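In defence of the plastic plate

I had a small argument with my friend Mereana Pirihi last month, the sort you have over a washing-up bowl, and I've been carrying on with my side of it in my head ever since. So you're getting it instead. She had picked up one of my plates, a lilac one, and turned it over as if looking for the price, and said, "You do know you're allowed proper ones now?"

Well. I do know that. I've got proper ones! There are 12 of them in the tall cupboard, white china with a thin blue line, a wedding present from my aunt Glenys Wihongi, and they are lovely and I'm frightened of them. They come out for birthdays and for people who've driven more than an hour. The rest of the year we eat off plastic, in colours you'd normally see on a pushchair, and I think we're happier for it.

I know how that sounds. Plastic plates are for picnics and for children under five, and once the children are big enough to be trusted with a knife you're meant to pass the whole lot on to somebody with a baby. That's what Mereana did. She also bought a set of those heavy stoneware bowls by Sinoner (grey, speckled, weigh as much as a cat) and I will admit they look wonderful on her shelf. But I've watched her get them out of the dishwasher, and she does it with her shoulders up round her ears.

My shoulders stay where they are. I can set a table while talking on the phone. I can let a seven-year-old set it, which is better still, and he'll do it at a run. My brother-in-law Tane once dropped a stack of our plates down the back step, said a word, picked them all up again and carried on through to the garden. Try that with the blue line ones.

And then there's colour, which I think grown-ups are oddly mean with. Walk round any homeware shop and it's oatmeal, stone, slate, and something called "mushroom" if they're feeling wild. My kitchen faces north. By the end of November it's dim in there by four o'clock and I don't want to eat my beans off a slate. I want lavender. I want a mug the colour of a swimming pool changing room! Put a couple of those little stripy pumpkins on the table with them and you've got something cheerful to sit down to, and you haven't had to iron a single thing.

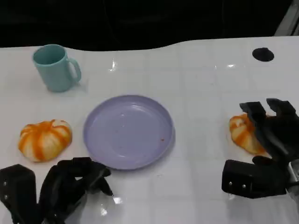
Teal mug, lavender plate, stripy pumpkins. My idea of a table setting.

The pumpkins, by the way, are the other thing I get told off for. Apparently they should go the morning after Halloween. My neighbour Fletcher Brunton has his in the compost by breakfast and a bare porch by nine, and he gives mine a look every time he comes past with the dog. But a small squat orange and cream pumpkin isn't a ghost or a skeleton, is it? It's a vegetable. It's got as much right to be on a table in late November as a bowl of satsumas has, and it doesn't need batteries. Mine stay until the first of December, or until one goes soft underneath, and then the tree stuff comes down from the loft and I'm as strict as anybody.

I should be fair to the other side, since Mereana reads these. She's right that plastic scratches. Ours have a dull patch in the middle where years of forks have been at them, and anything with tomato or turmeric in it leaves its mark if you go off to watch telly before washing up. She's right that tea tastes a bit different out of a plastic mug (I don't mind it, my husband does, he has his own china one and guards it). And she's right that the world doesn't need more plastic made. I agree with that completely, and it's exactly why I'm not giving mine up. They were bought already, years ago, 40 pence each off a trestle at the Tapsell Road sale. The greenest plate in the house is the one I haven't had to replace.

What I won't have is the idea that there's a kind of crockery you graduate to. We've had bad news at that table and we've had a very good curry at it, and I couldn't tell you that either would have gone differently on stoneware. Nikau, my eldest, is off to a shared flat after Christmas and I offered him a brand new set, boxed, his choice. He asked if he could take the plastic ones.

He can have four. I've told him the lavender one stays here.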